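Fuvham Issues Safety Notice and Firmware Correction for Elik Gripper Controller

Fingers may move without a new command when a protective stop is reset. All operators of Elik controllers running the November firmware should apply the interim procedure until the correction is installed.

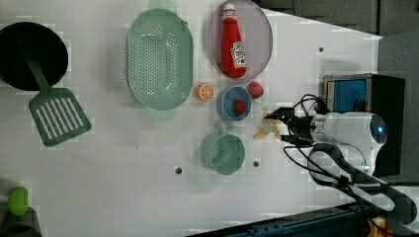 UNG, 23 February 2018 — Fuvham has issued a safety notice for the Elik gripper controller after confirming a fault in the way the unit handles a protective stop. Under certain conditions, a gripper command that was waiting when the stop occurred is kept in the controller's memory and carried out as soon as the stop is reset. The fingers may open or close at that moment with no new instruction from the operator or from the cell program.

The notice covers 118 Elik controllers, all delivered with or updated to the firmware released in November. Controllers running earlier firmware do not keep the command and are not covered. No injuries have been reported to Fuvham. One customer reported a dropped workpiece and one reported damage to a finger pad.

The arm itself is not affected. Arm motion is managed by the Kadix motion controller, which discards its active path when a protective stop occurs and requires a fresh start command after reset. The emergency stop circuit removes power from both the arm and the gripper, and clears the Elik memory in doing so. The fault is limited to the protective stop, in which the arm is held in place and the gripper remains powered so that it does not lose its grip.

How the fault was found

The first report came from a customer running a packing cell. An operator had reset a protective stop and was preparing to jog the arm clear when the gripper opened. The event did not repeat that day, and the log supplied with the report showed only a normal open command with a time stamp earlier than the stop. It was first treated as a clock error between the two controllers.

A second report, from a different site, contained the same pattern. Fuvham then moved the investigation to the manipulation bench at Ung, where the arm is used to handle toy food and kitchenware on a white tabletop. The bench has the same pairing of Kadix and Elik controllers as the customer cells. Its objects differ in shape and stiffness, which varies the time the fingers take to settle and therefore the time a command may spend waiting.

The test program moved individual pieces and placed a protective stop at a different point in each cycle. Stops were placed during approach, during finger closing, during lift, during transfer and during release. After each stop the reset was given by hand from outside the guarded area, and the fingers were observed for movement before any start command was sent.

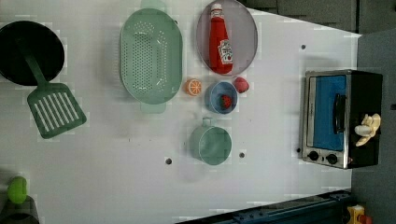

Across 1,185 cycles, the fault appeared 24 times. In every one of those cycles the stop had fallen inside a short window between the moment the Elik controller accepted a gripper command and the moment the fingers began to move. Stops outside that window did not produce the fault. No cycle showed unexpected arm motion.

In 18 of the 24 cases the retained command was an open command. The remaining six were close commands. The proportion follows from the test program, which spent more of its cycle time waiting to release than waiting to grasp, and should not be read as a property of the controller.

Cause

The November firmware added a command queue to the Elik controller. Before that release the controller accepted one gripper command at a time and rejected any that arrived while the fingers were moving. Customers with fast cells had asked for the next command to be accepted early, and the queue was added for that purpose.

When a protective stop occurs, the Kadix controller sends a hold signal to the gripper controller. The November firmware responds correctly to the signal by holding the present finger position. It also clears the queue. It does not clear the transfer buffer, in which a command sits briefly after leaving the queue and before reaching the motor drive. When the hold signal is withdrawn at reset, the drive reads the buffer and executes whatever it contains.

The release tests for the November firmware included protective stops with commands in the queue and protective stops with the fingers in motion. They did not include a stop timed to the transfer between the two. Fuvham has added this case to the release tests for all gripper products.

Interim procedure

Until the corrected firmware has been installed, operators should take the following steps after any protective stop on a cell with a covered controller.

Keep hands out of the gripper and out of the space beneath it. A held part should be treated as able to fall at reset.

Switch off the gripper supply at the cell panel before resetting the stop. If the part in the fingers is heavy, sharp or fragile, support it with a fixture first. Do not support it by hand.

Reset the stop, then restore the gripper supply. Removing the supply clears the transfer buffer.

Send an explicit gripper command from the pendant at low force before restarting the cell program, and check that the reported finger position agrees with the real one.

The indicator light on the wrist reports the state of the arm only. It does not show whether a gripper command is pending and must not be used to judge whether the fingers are safe to approach.

Cells in which the protective stop is reset automatically, for example by a light curtain being cleared, must have the automatic reset disabled until the correction is in place. This applies even where access to the gripper is considered unlikely. 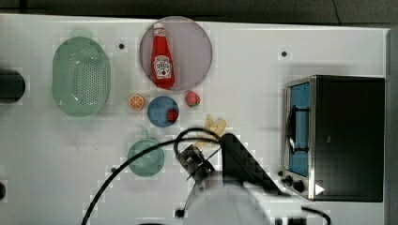

The procedure adds time to each recovery, and customers with frequent protective stops will notice the loss. Fuvham does not recommend shortening it. Returning to the pre-November firmware is an acceptable alternative where the cell program does not use the queue. Programs that do use it will stop with a rejected-command error on the older firmware and must be changed before they are run.

Corrected firmware

The corrected Elik firmware makes two changes. The transfer buffer is now cleared on the leading edge of the hold signal, along with the queue. In addition, the motor drive enters a locked state during the hold and remains locked after reset until it receives a new enable message from the Kadix controller. The second change would prevent finger movement even if a command were left in the buffer by some other route.

The enable message is part of the standard Kadix start sequence, and most cell programs need no edits. Programs that command the gripper directly after a reset, without a start, will find the command refused with a distinct error code. The code is listed in the installation sheet.

The same bench program was repeated with the corrected firmware, with the stop timing concentrated in the window where the fault had occurred. No finger movement was recorded at reset. Testing with the gripper mounted at other wrist orientations continues, and any change to the notice will be sent to registered contacts.

The firmware is available to all registered customers without charge. Installation is done through the service port and requires the cell to be taken out of production. A grip force check must be completed afterward and entered in the cell's maintenance record. Customers without a service contract may request an engineer's visit on the same terms as those who have one.

Technical note: protective stops and held parts
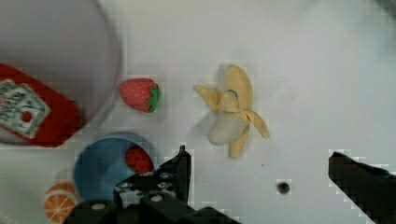 By Bořivoj Slanina, Gripper Controls, Fuvham

A gripper presents a different problem from an arm when motion has to cease. For the arm, the safe response is to stop and hold. For a gripper the right response depends on what is between the fingers. Opening may drop a part, and closing may crush it or trap a hand. Holding position is usually the least harmful choice, and it requires the drive to stay powered.

A powered drive needs a clear rule for when it may move again. In the November firmware the rule was the absence of a hold signal. That is too weak. The end of a hold says only that one reason for not moving has gone away. It does not say that anyone wants movement. The corrected firmware asks for a positive enable, which is how the arm side has always worked.

The timing also made the fault hard to see. The window is short, and a command that executes late is written to the log with the time at which it was accepted. Read alone, the gripper log looks normal. The discrepancy shows only when finger position is plotted against the arm controller's reset time. The corrected firmware records both the acceptance time and the execution time, and we ask customers who report gripper events to send both controllers' logs together.

Rigid and soft parts behaved alike with respect to the fault itself. They differed in what followed. A retained close command on a rigid part produced a brief rise in motor current and little visible movement, so an operator could easily miss it. Sites that have never seen the fingers move at reset should still treat a covered controller as affected.

Customers may identify covered units by the firmware line on the Elik status page of the pendant. Reports and requests for installation should be addressed to the Fuvham service desk at Ung, giving the controller serial number and the firmware line as displayed.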